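Pladness Workspaces
Quarterly Walk-Through, Unit 34
February
Walked by: Marlene Brinkmann

Scoring: OK, Fix, or Sigh. Sigh means it was on the last sheet too.

1. Exits
Inside doors open all the way: OK
Outside doors open all the way: Fix. The left leaf stops against a boot scraper that Groma delivered in the fall and that has yet to scrape a boot.
Exit sign lit: OK
Route to exit clear: OK today. It was clear last time too, after I announced I was coming.

2. Fire
Extinguisher tag current: OK
Extinguisher on its hook: Sigh. It was propping open the restroom door again. We own a doorstop. It is in the drawer marked Doorstop.
Alarm tested: OK. Heard it from the parking lot, as did the dental office.

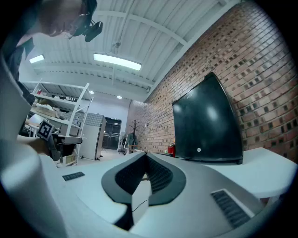
3. Lights and overhead
All fixtures working: OK. The hum over the kitchenette is still there and Lammers Electric still calls it "within normal." Lammers Electric does not eat lunch under it. Tubes were last changed in one go at a cost of $368, so please stop asking for the warmer ones. The long fluorescent fixture is fine for desk work, and against a white ceiling with white beams you get plenty of bounce. Nothing is to be tied to the beams or the hanging rod, and that includes birthday balloons.

4. Shelving and storage
Heavy boxes on bottom shelves: Fix. Anyone who has met gravity should be able to manage this one.
Boxes labeled: Fix. "Misc" is not a label, and neither is "Misc 2."
Unit anchored to wall: OK. I pulled on it and it declined to move.

5. Desks and chairs
Chairs roll and hold height: Fix. One sinks over the course of a phone call. Drondell has the part on order.
Monitor cables tied up: OK
Food containers closed: OK, and thank you.

6. Brick wall
Loose mortar: OK
Recesses in the brickwork free of objects: Sigh. Removed 12 gum wrappers, a pen cap and a note reading "hi Marlene." Hello. Please use the trash can.
Frame hanging straight: Fixed on the spot. It will be crooked by March.

7. First aid
Kit stocked: Fix. Plenty of eye wash, no bandages.
Burn gel in date: OK

Fixes are due before the next walk-through. Initial each one when it's done, using your own initials.

M. Brinkmann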